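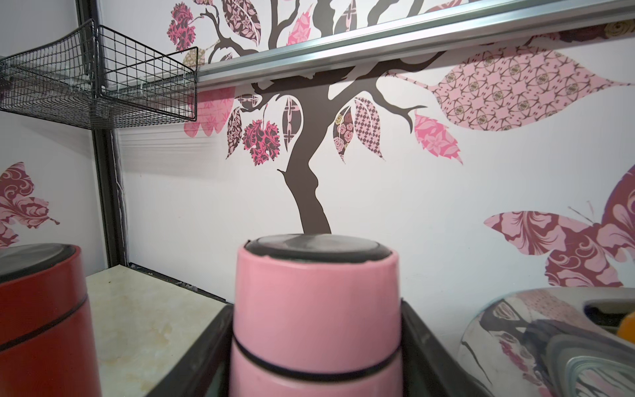 Tabletop cell: shopping notes and budget

README for the equipment folder, last touched Nov 9, 2025

Hello! If you're in this folder you're probably planning a second cell like the one in Pristdale, or you're the person who has to sign for it (sorry in advance for the spreadsheet). I'm writing down what we bought, what I'd buy again and what I'd put off, while I still remember why the numbers look the way they do.

What's in the folder

costs.csv - every line we paid for, down to the cable ties
quotes/ - the Demeck and Foley quotes as they came, typos and all
wishlist.txt - mine, so take it with a pinch of salt
layout.txt - measurements and where the arms bolt on

The big money

It's the arms, obviously. You need 2 of them and you should order both together, on one quote, with the same firmware. Unai Arrieta did the first order in halves to spread the cost over two budget years and we lost most of February waiting for the second one. Never again! Put the wrist cameras on the same order too, and ask for spare gripper fingers while you're at it. Demeck will knock a bit off if you ask nicely. Foley won't, but their delivery is quicker.

The small money, which isn't small

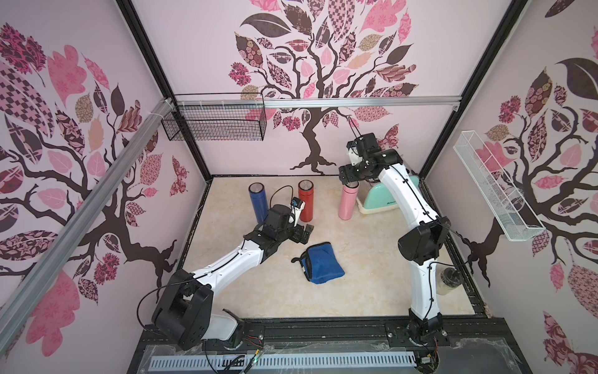

My first budget had one line called "frame and bits" and it was hopeless. Split it up: aluminium rail, black uprights, the acrylic panel, slotted duct for the wiring, wire mesh baskets, cable clips. Everything on that list came to 353 pounds for us, and I'd add a good margin on top. Buy more clips than you think you need. Same goes for cable ties, they vanish.

The wall coverings get their own line in costs.csv. We went for the printed trees and butterflies, and I'd like to keep a little money each year for swapping patterns. Same with the marble-look surface on the floor.

Objects for handling (bottles, a pouch, a cup, that sort of thing) I'd budget at roughly 40 pounds. Get them from ordinary shops and keep the receipts in an envelope, or accounts in Lernmont will send you a form.

Can wait

A better acrylic panel. Ours has scratches and I grumble about it, but it does the job. A tidy box for the small circuit board is on the wishlist as well.

Don't leave out

Delivery, VAT and 7 days of somebody's time for building and wiring. I left the last one off and had to go back and ask, and it was a very long meeting.

Corrections go straight into costs.csv, with your initials in the last column please.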